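3. What People Kept, and Why: Household Objects in the Bellamy Interviews

When we first sat down with families in Bellamy, we had a tidy plan to ask about moving house, and I should confess that the plan lasted until the second cup of coffee.

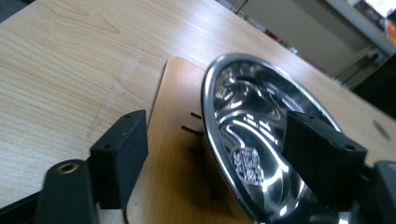
Figure 3. A wooden board with rounded corners on a light-colored wooden table.

People wanted to talk about their things. They would begin with the year they came to town, and before long they would be telling us about a mixing bowl, or the sewing box, or a chair that had traveled from one rented room to the next under somebody's arm. We had set aside 17 questions for each visit, most of them on rent, distance and work, and in a good many homes we got through the first handful and then simply let the talk go where it liked (the full list is in the appendix, for anyone who would like to use it more faithfully than we did).

The 70 households in this part of the study had all moved at least once within the county. We asked each of them to name the object they would be sorriest to lose. We had expected photographs and jewelry to lead the list, as they did in our smaller trial in Skindanora, and they were certainly mentioned. Kitchen things came up more often, though, and they were spoken of in a different way. A ring was described by what it had cost or who had given it. A kitchen thing was described by what had been done with it, over and over, usually by a mother or an aunt, and usually with some story about bread.

One retired bus driver told us, "I couldn't tell you what it's worth. I could tell you every supper." We have gone back to that sentence many times while writing this section, and it has shaped the way we sorted the answers. Our first scheme had headings for money value, family value and daily use, and the interviewers kept wanting to put the same object under all of them. In the end we gave up the headings and coded the verbs instead: carried, mended, borrowed, hidden, handed on. It made for slower reading, but the two of us who did the coding agreed far more easily after that.

Borrowing deserves a word of its own, and I hope the reader will be patient with me here. In the older streets near the Cernent works, objects went back and forth between neighbors so steadily that ownership became a matter of cheerful dispute. A roasting pan might be claimed by three kitchens. When one family moved away, the question of who kept what had to be settled, sometimes with real feeling, and people remembered the settlement decades later. We had no question about this at all, and it is the thing I would most like to study next.

Section 4 takes up the objects that were left behind on purpose.

Comments (3)

Mavis Benavides
My grandmother's rolling pin went through four houses on our street and came home with somebody else's initials on it! So glad to see the borrowing part written up. Will the Skindanora interviews be posted too?

oldmillroad
The verbs idea is good, but I would have liked a table showing how often each one came up. Hard to judge otherwise.

R. in the hills
We left a piano behind in January and I still think about it. Looking forward to section 4.

Shares: 100 | Comments: 3

Posted May 6, 2022 | © Inditico Working Papers | Contact the editors | Back to top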